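Anyone using the Rilier hand-held gripper kit on soft stuff?

Clyde Oyelaran
I'm looking at the Rilier kit for our sorting project in Urkeck. Nearly everything we handle is plush or knitted. Do plain finger pads hold on to long fur, or do I need the rubber ones too? Budget is 375 and I'd love to stay under it.

Sunita Kapoor
Get it! I've done 80 grabs in one afternoon with mine and I still look forward to the next box. The plain pads are great on fur – go for a firm part like the muzzle and squeeze lightly, the long hair on the body just slides around. Spare pads cost 80 from Hedwood, and I haven't needed any yet.

Demyd Marchuk
depends on the toy. knitted ones snag

Carmela Pace
Agree with Sunita. I wrote our kit up for the club newsletter, and the bear page shows the hold she means, one pad on each side of the muzzle with the bear upside down.
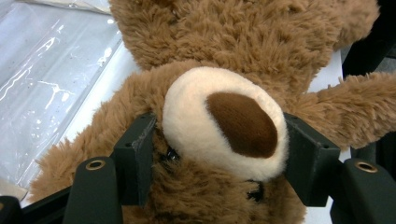

Page 14

Big shaggy toys are my favorite test for any gripper – so much fluff to get past! Try your biggest one first, and go slow on the squeeze.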